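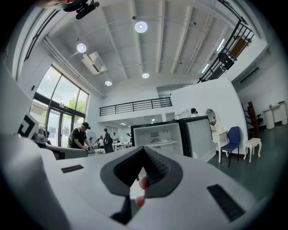 4. Setting up the hand-held grippers and wrist cubes

This section covers the Netov hand-held grippers and the wrist cubes as built in the shared workshop. It assumes you have finished the printing and wiring in section 3. The original Netov notes say the whole thing can be set up in a few minutes by one person. Allow most of an evening the first time, and don't start after 8 pm.

4.1 Before you start

You will need the grippers, the wrist cubes with their cables, the harness, a pair of gloves, a steel rule, a small cross-head screwdriver and something with a door. We use a small fridge. The Netov notes suggest a drawer, but a drawer only moves in a line and will forgive a badly fitted marker for weeks.

Caution: Unplug the fridge before you begin and leave it unplugged. You will have a hand inside it and your eyes on something else.

4.2 Checking the gripper

1. Hold the gripper by the handle and look at the finger pads. The ridged faces should sit flat in the V. If a corner lifts, take the pad off and refit it. Glue has been tried and it made the next pad harder to fit.

2. Squeeze slowly to the end of the travel and let go. The fingers should come back without help. A finger that sticks on the way back is nearly always a bit of print left in the slot, whatever the forum tells you about springs.

3. Check the square marker on the housing. It must be flat, clean and matt. Glossy paper looks smarter and reads badly under ceiling lights.

4. Measure the marker with the steel rule, black edge to black edge, and write that number in the settings file. Do not copy the number from the drawing. Printers scale pages when they feel like it. Craig MacAulay spent a full Wednesday adjusting his camera settings when the fault was a marker printed slightly small.

5. Tighten the camera bracket, then try to turn it with two fingers. If it moves, it will move during a recording too.

Note: The finished gripper is light enough to wave about, which people do. The software says it copes with fast movement. We have seen no sign of this. Move at the speed you would use to carry a full cup.

4.3 Fitting the harness and wrist cubes

1. Put the harness on over a plain top and do up the buckles before touching any cable. The straps should be snug when you lean forward, so lean forward and check.

2. Put on both gloves. Smooth out the cuffs, or the cube will rock on the fold.

3. Strap a cube to the back of each wrist. Pull the strap until the cube follows the wrist without lagging, then bend your hand back as far as it goes. If the cube digs in, move it a little up the arm.

4. Run the cable back along the forearm and leave enough slack to straighten your elbow. Reach for the far corner of whatever you plan to open before you decide the slack is enough.

5. Keep left and right cubes on their own sides. The patterns are different and the software will happily accept them swapped. It gives no warning, and the recording looks fine until somebody plays it back.

Caution: Power strips and loose leads on the floor are a trip hazard, more so for someone looking at their own hands. Move the leads to one side of the bench or tape them down.

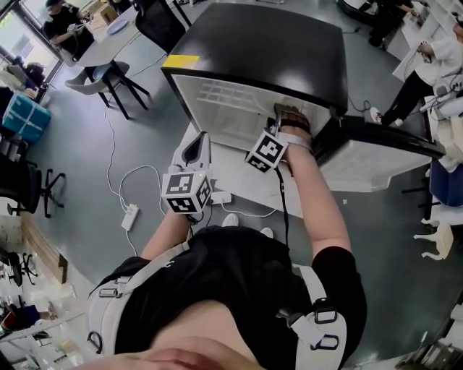

Can I leave the gloves off if I am only doing a quick test?
Keep them on. The cubes sit differently on a bare wrist, so a test without gloves says very little about how a recording with them will go.

4.4 First recording

1. Stand where you can reach the door and the inside without stepping. Mark your foot position with tape if you mean to repeat the task.

2. Start the recorder and hold both hands still in front of you for a slow breath. The software uses this pause to find the cubes.

3. Open the door, reach in, touch the back wall, take your hand out and close the door. Do nothing clever.

4. Hold still again, then stop the recorder.

5. Open the log and compare the total frames with the frames where both cubes were found. Our first accepted run had 2,372 frames and lost 34 of them, nearly all while one hand was inside the fridge. Losing 300 on a run of that length means something is loose or badly lit, and it isn't worth keeping.

Note: The quality score at the top of the log should be ignored. Balakrishnan Kurup got a high score from a run in which he had forgotten to put the left cube on.

4.5 If the cubes are not found

Turn off the nearest light first. Glare on a marker causes more trouble than dimness – a window behind you can do the same in the afternoon.

Wipe the markers with a dry cloth. Pen marks and tape residue on the white border matter as much as damage to the black squares.

Check the cable at both ends. A light on the cube tells you it has power. It doesn't tell you that anything is being recorded.

If all of that fails, restart the recorder. The Netov notes put this step first, and it does sometimes work, but it also clears the log, so save a copy.

4.6 What this set-up will not do

Good recordings do not give you a working robot arm. We made 21 door runs in August, and the Indoton arm trained on them could open the door on a fair day with the fridge exactly where it had been. Shift the fridge by almost a hand's width and it closed its fingers on air. The sales page for the arm says it adapts to a new position by itself. Treat that as a hope, and move the fridge between runs from the start. Section 5 covers how far, and how to write down where it was.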